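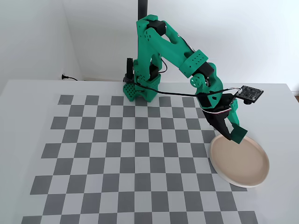 **Figure 3.** Poste de manipulation : bras imprimé en 3D fixé au bord arrière de la table, tapis en damier, assiette.

## 4. Planification des achats et budget d'équipement

### 4.1 Périmètre

Le chiffrage présenté dans cette section porte sur un poste de manipulation du type de celui de la figure 3, puis sur sa duplication pour les essais menés en parallèle sur les sites de Kulville et de Grevard. Il couvre le bras, la caméra montée au poignet, l'alimentation, la fixation, le plan de travail et les objets manipulés. Il ne couvre ni les salaires ni les ordinateurs de calcul, déjà disponibles dans les deux laboratoires et imputés sur d'autres lignes. Les prix sont donnés en euros hors taxes, port compris.

Nous avons retenu un bras à pièces structurelles imprimées et à servomoteurs du commerce. Deux autres voies avaient été étudiées au moment du dépôt du projet : l'achat d'un bras industriel léger, écarté pour son prix, et la location d'un poste complet auprès de Hofstetter, écartée parce que le contrat interdisait toute modification de la pince. Or la géométrie des mâchoires est une variable de l'étude. Pour la saisie d'une assiette par le bord, la mâchoire mobile doit passer au-dessus du rebord et descendre légèrement à l'intérieur, et nous voulions pouvoir réimprimer cette pièce dans la journée.

### 4.2 Coût du premier poste

Le premier poste a coûté 2960 euros. Ce montant comprend les servomoteurs, la carte de commande, le filament, la caméra de poignet et son support, le câblage, la table et une réserve de pièces. Il comprend aussi deux dépenses que nous n'avions pas prévues : une seconde alimentation, la première ne fournissant pas assez de courant lorsque plusieurs axes forçaient en même temps, et le remplacement d'un servomoteur d'épaule dont les pignons avaient cédé.

La main-d'œuvre d'assemblage n'est pas comptée. Ye-ji Bae a tenu un relevé des heures pour le montage et le câblage ; il sera versé avec les fichiers d'impression. Le câblage a pris plus de temps que le montage mécanique. Les fils de la pince et le câble de la caméra doivent garder assez de mou pour la rotation du poignet, et les premières longueurs commandées étaient trop courtes. Les références corrigées figurent dans la nomenclature annexée.

### 4.3 Coût des postes suivants

Pour les postes suivants, le coût unitaire descend à 2083 euros. La baisse vient surtout de l'achat groupé des servomoteurs chez Brisadley et de la suppression des commandes urgentes. L'outillage et les gabarits de perçage sont également réutilisés. Le prix du filament pèse peu dans le total, et un changement de matière ne modifierait pas les conclusions de cette section.

Le programme prévoit 4 postes, le premier compris. Nous avons préféré échelonner les commandes en deux tranches. La première couvre un seul poste supplémentaire, qui doit fonctionner pendant un mois avant le lancement de la seconde tranche. Cette règle a été proposée par Su-bin Shim après l'incident du servomoteur d'épaule : si une référence doit changer, il vaut mieux que le stock soit encore faible. Elle retarde la mise en service complète, que nous avons reportée à octobre.

### 4.4 Pièces de rechange et consommables

Une enveloppe de 1653 euros est réservée aux pièces de rechange et aux consommables pour l'ensemble des postes et pour la durée du programme. Les servomoteurs en absorbent la plus grande part. Les mâchoires sont traitées comme des consommables et réimprimées dès qu'un jeu apparaît. Les pièces de structure n'ont pas été remplacées pendant la phase pilote, et nous n'en gardons pas de double ; les fichiers suffisent.

Les caméras posent un problème différent. Le module employé est vendu en petites séries et le fournisseur ne garantit pas sa disponibilité d'une année sur l'autre. Changer de module en cours d'étude obligerait à refaire l'étalonnage et rendrait les images moins comparables entre sites. Nous avons donc acheté d'avance tous les modules nécessaires, ainsi qu'une unité de secours par site, sur le budget de la première tranche.

Les assiettes, tapis et autres objets de table sont achetés en un seul lot, partagé ensuite entre les deux sites. Leur coût est faible, mais les modèles changent vite dans le commerce et un réassort à l'identique n'est pas assuré.

### 4.5 Limites du chiffrage

Les montants ci-dessus reposent sur un seul premier poste et sur des devis pour les suivants. La durée de vie des servomoteurs, en particulier, est mal connue pour des cycles répétés avec le bras tendu vers l'avant, posture fréquente lorsque l'objet se trouve loin de la base. Si le taux de remplacement observé à Kulville se maintient sur les autres postes, l'enveloppe de rechange sera suffisante. S'il augmente, le dernier poste sera différé et ses servomoteurs serviront de stock. Les deux laboratoires ont donné leur accord sur cet ordre de priorité avant la signature de la première commande.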